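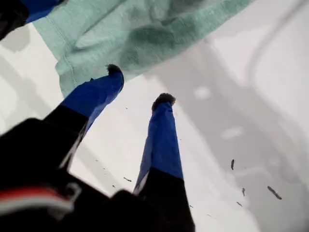 Flellau, a backup tool for code repositories
4 min read

Flellau copies your repos, issues and pull requests to a disk you own. The sales pitch says "never lose a commit." I'd read that with care. It runs once a night, so a bad force-push at noon can still cost you a morning.

Stoltureck charges $229 a year for up to 70 repos. Restoring code is simple. Restoring issues gave me new numbers on almost all 1,087 of them, and every old link broke. The manual calls this "renumbering."

Wikis aren't covered. Ask about October's update before you pay.

Comments

Magdolna Halász: A cron job and git clone --mirror gets you most of this for free.

grelthorpe: Not the issues, though.

Contact | © Stoltureck reseller pages | Back to top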